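# How a Tree Becomes a Board

Look at a table, a shelf or a door, and you may see thin lines running along it. These lines are called the grain. They were made by the tree while it was growing. To understand them, you have to start with what goes on inside a trunk.

## What is inside a trunk?

The outside of a tree is covered with bark. Bark works a bit like skin. It keeps out insects, and it protects the softer parts from cold, heat and bumps.

Under the bark is a thin layer that carries food. The leaves make sugar using sunlight, air and water, and this layer takes the sugar down to the rest of the tree.

Next comes a layer so thin that you would have trouble seeing it. It is called the **cambium** (say KAM-bee-um). The cambium makes new wood on its inner side and new food-carrying layer on its outer side. That is how a trunk gets fatter every year.

Inside the cambium is the **sapwood**. It carries water up from the roots. In the middle of many trees is the **heartwood**, which is older. It has stopped carrying water, but it helps hold the tree up. Heartwood is often darker than sapwood. In a black walnut tree the sapwood is pale and the heartwood is brown, and you can see both colors in the same log.

## Why are there rings?

In places with a warm season and a cold season, trees do not grow at the same speed all year. In spring there is usually plenty of water, and the tree grows quickly. The wood it makes then is often lighter in color. Later in the summer growth slows down, and the new wood is tighter and darker. By the end of September many trees have nearly stopped for the year.

One light band and one dark band together make one ring. If you find a stump with 13 rings, the tree was probably 13 years old when it was cut at that height. A wide ring often means a good year for growing. A narrow ring can mean a dry year, or a year when other trees took most of the light.

Some trees live a very long time. Certain oaks have passed 300 years. A few bristlecone pines in the western United States are more than 4,000 years old. Scientists can find out how old a living tree is without cutting it down. They use a hollow drill to take out a piece of wood as thin as a pencil, and then they count the rings on it.

Trees in rainforests, where it is warm all year, may have rings that are very hard to see. Some have none at all.

## What is grain?

Wood is made of tiny tubes and fibers. Most of them point up and down, the same way the trunk grows. You can think of a handful of dry spaghetti held tightly together. The direction the fibers point is the direction of the grain.

Grain matters a lot to anyone who works with wood. It is easy to split a log from top to bottom, because the ax pushes the fibers apart. It is very hard to chop straight across, because every fiber has to be cut. A shelf is made with the grain running along its length so that it can hold up books. If the grain ran the short way, the shelf could snap.

## Cutting the log

At a sawmill, the bark comes off first. Then a big saw cuts the log into boards. The pattern you see on a board depends on how it was cut.

- **Plain sawn:** The log is cut in flat slices, one after another. Many of these boards have wavy shapes on them, like arches or long flames.
- **Quarter sawn:** The log is cut into four wedges first, and each wedge is cut into boards. The lines on these boards are mostly straight and close together.
- **Across the trunk:** A slice cut this way looks like a big round cookie, and you can see the rings as circles.

All three patterns can come from the same kind of tree.

A knot is a round, dark spot on a board. It shows where a branch joined the trunk. The grain bends around a knot the way water in a stream bends around a rock.

## Drying

A fresh log is full of water. In some kinds of tree, the water weighs more than the wood does. If you made a chair from wood that wet, it would shrink and twist as it dried, and the joints would come loose.

So boards are stacked with small sticks between them to let the air through. Drying outdoors can take a year or more for thick boards. Many mills use a warm room called a kiln, which does the job in weeks.

Even dry wood keeps moving a little. On damp days it takes in water from the air and swells, mostly across the grain. That is why a wooden door may stick in the summer and open easily in the winter.

## Thin wood, and wood made from pieces

Some furniture is solid wood all the way through. A lot of furniture is made in other ways.

**Veneer** is a sheet of wood about as thick as a thumbnail, or thinner. It is glued on top of something cheaper. One good log can cover many tables this way.

**Plywood** is several thin sheets glued in a stack. The grain of each sheet goes a different way from the one below it, so plywood does not split easily.

**Particleboard** is made of wood chips and sawdust pressed together with glue. It has no grain of its own. It is often covered with veneer or with a printed sheet that copies the look of wood.

Edges are a good place to look for clues. On solid wood, the lines on top carry on over the end of the board. On plywood, you will see stripes. A thin strip is sometimes glued along an edge to cover it up, and then it is harder to tell.

## Changing the color

People often put stain on wood. Stain is a colored liquid that soaks in. It can make pale wood look honey-colored, red or nearly black, and the grain can still show through. Paint is different. It sits on top, and a thick coat hides the grain completely.

Brown is a common choice for stained furniture. On a dark surface the grain lines can be very faint, and you may need to get up close to find them.
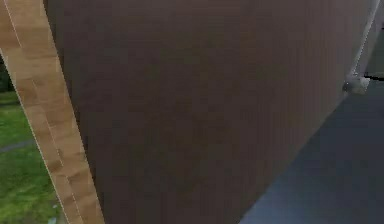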